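Haltia Creek Gauge
Flood level sensor with siren and text alerts
Made by Cikaden
$2,444, mounting hardware included

In stock
Ships from our Sinmont warehouse

Small creeks are sneaky. The big rivers get the official gauges and the forecasts, and then a storm parks itself over a hillside in May and the little stream behind the school is over the road before anyone has looked out of the window. The Haltia is made for those streams, and we're really fond of it!

It hangs over the water, usually from a bridge rail or a culvert headwall, and measures down to the surface with radar. Nothing sits in the creek itself, so there's no float to jam and no tube to dig out of the gravel after a storm (if you've ever had to do that in January, you'll know why we bring it up). Readings go out every 6 minutes in normal weather. When the level starts climbing fast the gauge switches itself to once a minute and stays there until things calm down.

You set three levels: watch, warning and act. Each one can text a different list of people, so the person who moves the cattle can hear at watch and the whole street doesn't get woken up until warning. Act also sets off the siren if you have one connected.
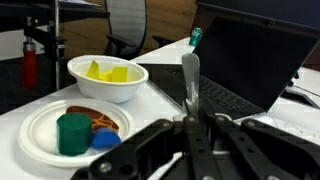

An open laptop and a white paper plate, both on the table.

What's in the box

Haltia sensor head
Rail clamp and wall plate
Solar panel with pole bracket
Battery pack
Siren with 30 feet of cable
Staff gauge decal for checking levels by eye
Printed setup guide

Setting it up

Most people have it running in an afternoon. Clamp the head so it looks straight down at the water, with nothing sticking out underneath it, and keep it clear of branches that will leaf out later in the year. Measure from the bottom of the head to the creek bed with a tape or a weighted line and type that number in on the setup page. Do it twice! A wrong bed height is the most common problem we hear of, and it's a pain to fix once your alert levels are built on top of it.

The setup page works in any browser. You can rename the site, change the alert lists, and download every reading as a spreadsheet file. Past readings stay in the gauge even if the cell signal drops, and they get sent on when it comes back.

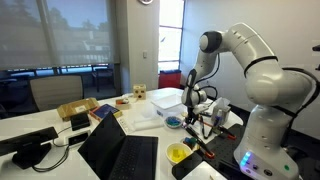

Table with laptop, monitor and power strip.

Specifications

Measuring range: 1 to 50 feet
Weight of sensor head: 933 grams
Power: solar with battery backup
Connection: cellular, or local radio to a base station
Radio range, clear line of sight: 3,888 feet
Onboard storage: two years of readings
Operating temperature: -22 to 131 °F
Warranty: three years on the head, one year on the battery

Cellular or radio?

If your phone gets a steady signal where you're standing on the bridge, go with cellular. Deep valleys are another story, and for those the Lévesque base station is a lovely piece of kit. It sits indoors on house power, picks up the gauge by radio and sends the alerts over your own internet line. One base handles several gauges, so you can put one upstream and one at the crossing and watch the rise travel between them. Sold separately.

Before you order

Many bridges belong to the county or the state, and you'll need permission before clamping anything to them. Ask early. The Haltia is also a local warning tool and doesn't replace official flood warnings, so keep your weather radio and your evacuation route.

Spare parts

Battery pack, rail clamp, decal sheet and siren cable are all available separately. The older gray clamp doesn't fit the current sensor head.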